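Home > Painting & Finishing > Small Projects
241 views
Share (6)

Painting a little wooden box with a drawer dark green, and all the greens look the same to me

Huw Watkins

Hi all, first time posting in this section, I usually hang around in the gardening one. I have a small wooden box with a slot in the lid and a drawer that pulls out the front. The front edge of the drawer is painted red and the rest is light wood. I want to paint the body a dark green, keep the red, and use it for receipts (in through the slot, out through the drawer at the end of the month).
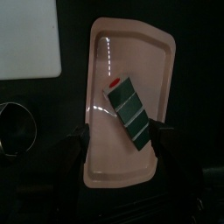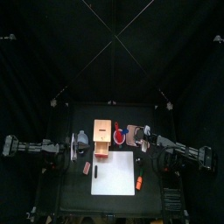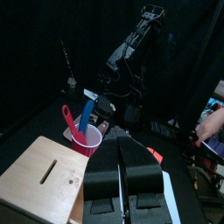 So, my trouble. The card I brought home from Gough Hardware has four greens on it and I can't pick one. I look at it in the morning and I like the top one, then I look again after supper and I couldn't tell you which is which. They're all a deep teal sort of green. My wife says just close your eyes and point, but she also says I'm the one who has to look at it, so that's no help!

The other thing is the lid. There are some small dark spots in the wood near the slot. I don't know if they're knots or stains or ink. I did rub one with a wet thumb and it stayed put. Will those show through a dark green, or am I worrying over nothing?

And last, how do I paint around a narrow slot without gumming it up, and do I paint the inside of the drawer or leave it alone? It slides nicely now and I would hate to wreck that. I've painted plenty of walls but never anything that has to open and shut.

I already own one decent small brush and half a can of Kustix primer left over from a closet. Hoping not to buy a pile of other stuff for one box.

Tags: wood, green paint, small boxes, primer, choosing colors
Share | Follow | 6 comments

porchlight_dee

Oh I love a project like this. I did one for my sister with a drawer just like that and it's still on her counter.

On the color, the card is going to drive you crazy because the blocks are right up against each other and they're so close. Cut the card apart! Really, get the scissors out. Then lay one piece at a time against the red on the drawer, because that's the color it has to live with. Green next to red looks different from green next to more green. I find a blue-leaning green makes the red look brighter and almost a bit Christmas, and a darker, duller one calms the red down. If you're keeping receipts in it all year you may want the calmer one, unless you like the Christmas look, in which case go for it.

Also don't judge the pieces lying on anything shiny, or under a light that's straight overhead. You get glare and they all turn to the same gray mush. Prop the piece up the way the side of the box will stand, wherever the box is going to live. I taped mine to a cereal box for a week and kept walking past it. One morning I just knew.

If you still can't choose after that, then your wife is right and you can close your eyes. With greens that close I doubt you'd be sorry either way.

Don't skip sanding the old wood a little, even if it feels smooth. Fine paper, go with the grain, wipe it off with a damp rag and let it dry.

Have fun with it and come back and tell us which one you went with!!

Helpful (20)
Share

Benchdog

Going to stick to the spots and the slot, as the color part is covered.

Spots first. If they're knots, they can bleed through ordinary primer, and dark green will hide most of that but you may get a shinier patch where the resin comes up. If they're marker ink, that's worse. Permanent ink will crawl up through water-based paint coat after coat. A wet thumb won't tell you which it is. Put a little rubbing alcohol on a cotton swab and dab one spot. If color comes off on the swab, it's ink, and you can lift a good bit of it that way before you prime. If nothing comes off, I'd treat it as a knot or a stain and seal it. I don't know whether your Kustix is a stain-blocking primer. Check the can. If it doesn't say so, get the smallest can of one that does and just do the lid.

For the slot, fold a strip of thin card and slide it in so it fills the opening. Paint up to it with a nearly dry brush, working away from the slot and out toward the edges of the lid. Pull the card while the paint is still wet. If you let it dry in there you'll tear a ragged edge. Then run a clean bit of sandpaper, folded over, through the slot once everything is hard.

Leave the drawer sides, the drawer bottom and the inside of the box bare. Paint has thickness, and a drawer that slides nicely has less room to spare than you'd think. If you want color inside, line the bottom with paper. Rub a candle stub along the drawer sides and it'll go even better than now.

Mask the red before you start on the green. Press the tape edge down with a fingernail, and take the drawer all the way out while you paint the body. Don't put it back in the same day. I did once and had to pry it out with a butter knife.

Two thin coats of green over the primer. If it looks streaky after the first one, leave it be and let the second one fix it.

Helpful (6)
Share

killeck_carol

I would just leave it plain. Light wood with the red looks cheerful already, and once it's painted you can't really go back. Maybe a coat of clear and call it done? But if you do paint, the Skestov sample pots are a nice size for something small and they'll mix a dark green into one if you ask.

Comments

Huw Watkins: Thanks everyone, this is great. Dee, the card is in pieces and I'm leaning toward the darkest. Benchdog, I tried the alcohol and nothing came off on the swab, so I'll seal them. The can doesn't say anything about stains, so off to Gough I go.

Benchdog: Good. Let the sealer dry as long as the can says, even if it feels dry sooner.

porchlight_dee: Darkest, yes!! What are you using for the tape?

Huw Watkins: Whatever's in the drawer. The kitchen one, I mean.

porchlight_dee: Use painter's tape on that red please. Regular tape might pull it right off.

Huw Watkins: Adding it to the list.

Share | Report | More in Small Projects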